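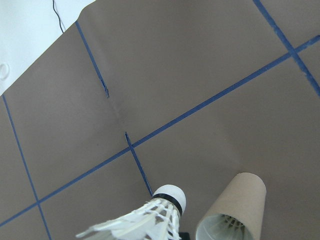 I watched Trimulcombe again last night, the first time since it came round the film club in February. It runs to 134 minutes and I had remembered it as shorter. The plot is simple enough: Anežka Hrubý plays a widow who takes over her husband's sports shop and finds he had been selling it off bit by bit to a rival. What I like is how little the director, Flor Palomino, does with the camera. She will leave it on something as ordinary as a white shuttlecock with a black band round the cork and wait for the people to start talking. Some viewers will find that slow. I did too, for the first half hour.

The middle is the weak part. There is a long trip to Skeritz to see a lawyer called Reuter, and the film loses interest in the shop while it is away. Hoi-yan Yang is good as the rival, though she only gets 2 proper scenes, and the second one is mostly a phone call.

The ending I had got wrong in my memory. I thought she sold up. She signs the papers, but the buyer is her niece, and the last shot is the two of them arguing about the shutters.

I still prefer Palomino's earlier one, Tuteo, which is 100 minutes and has a better script. But I would put this second, and the sound is much improved on the new disc. The extras are thin: a trailer and an interview with the editor.

Posted 08/09/2019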